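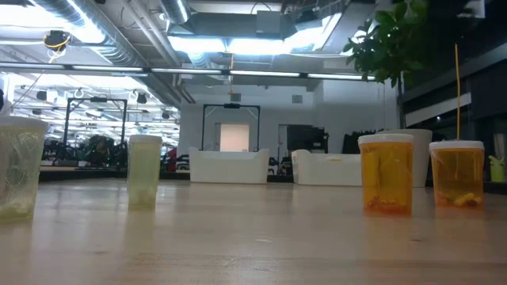 Amber and clear containers on a wooden tabletop.

Home Support Products Storage Guides FAQ Contact

Container and Closure FAQ
Reading time: 4 minutes

What does the Demmont size number refer to?
The number is the nominal fill volume in milliliters, measured to the base of the neck. A Demmont 60 holds 60 ml at that level and a Demmont 140 holds 140 ml. Brimful capacity is higher and varies slightly between molds. Use the nominal figure for labels and dosing calculations.

Does amber plastic protect the contents from light?
Partly. Amber resin absorbs most ultraviolet and some blue light. It does not block visible light completely, and it has no effect on heat. Light-sensitive contents should still be kept in a closed cabinet. If the manufacturer of the contents specifies an opaque container, amber is not a substitute.

Which resin is used?
Vials and jars are polypropylene. The Domard line of snap caps is also polypropylene. Screw closures are polypropylene with a polyethylene foam liner. The resin code is molded into the base of each part.

Are the closures interchangeable between lines?
No. Domard caps fit Demmont vials of the matching size only. The thread on the Tan jar series has a different pitch. A Tan lid will start on a Demmont neck and then bind after half a turn - do not force it, as the thread will strip.

Are the closures child-resistant?
Only closures marked CR on the top face. They need downward pressure while turning. Child-resistant does not mean childproof, and all containers of medicine or chemicals should be stored out of reach. A CR closure that turns without being pressed is worn and should be replaced.

Can the containers go in the dishwasher?
Top rack only, without the heated dry cycle. Remove foam liners first. Repeated cycles will haze clear parts. The haze is a surface effect and does not affect the seal, but it makes fill levels harder to read.

Can they be frozen?
Polypropylene becomes brittle near the freezing point of water. A frozen container may crack if dropped. For freezer storage, use the Fonau series, which is made of low-density polyethylene. Leave headspace for liquids.

Are the containers airtight?
Lined screw closures resist moisture well when fully tightened. Snap caps do not form an airtight seal and should not be used for powders that cake or for anything volatile. A desiccant packet slows moisture uptake in a snap-cap vial but needs regular replacement.

Which contents should not be stored in polypropylene?
Avoid gasoline, toluene, xylene, chlorinated solvents and strong oxidizing acids. Essential oils can soften the wall over time. Rubbing alcohol and most water-based solutions are acceptable at room temperature. When in doubt, test a small amount in one container for two weeks and check for swelling, odor or stickiness.

How do I remove a label?
Soak in warm water with dish soap, then peel slowly from one corner. Remaining adhesive can be taken off with rubbing alcohol on a cloth. Abrasive pads will scratch the wall.

What are the case quantities?
Demmont 60 vials ship 536 to a case. A full pallet of mixed Tan jars holds 2,136 units. Closures are packed separately and must be ordered by part number - they are not included with the case price.

How should empty containers be recycled?
Check whether your local program accepts code 5. Rinse the container, remove the liner and take off any label that carries personal information. Very small parts often fall through sorting screens, so ask the program how to handle loose caps.

Where is the lot number?
On the case label and on the packing slip. Individual containers carry a mold cavity number only. Include both when reporting a defect.

Related articles
Choosing a liner for screw closures
Chemical resistance chart: polypropylene and polyethylene
Fonau freezer series: filling and headspace
Replacing worn CR closures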